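Groka hand gripper, home build. Speaker notes, Skendstead workshop evening

Slide 4. Two fingers, blue pads, round screw fixings on the fingers. Held by hand, no motor. Linkage is version 3; the first two flexed too much. Say the pads took longest. Soft fruit is the hard case: peel tears, so grip force matters more than reach.
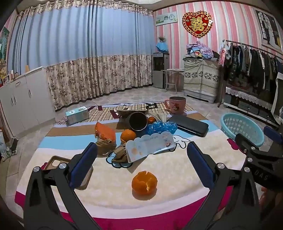
Shayne Costigan: would a softer pad not do the same job as a better linkage?

Partly. A softer pad hides play in the joint but slows release. Trial set was 54 grasps, up to 2 repeats per object. Pause for questions on the pivots.

Slide 5. Mixed objects, same jaws. Mention the elongated cutouts in the arms.

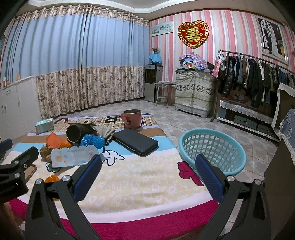

Slide 5: jaws with ribbed pads, household objects on the cloth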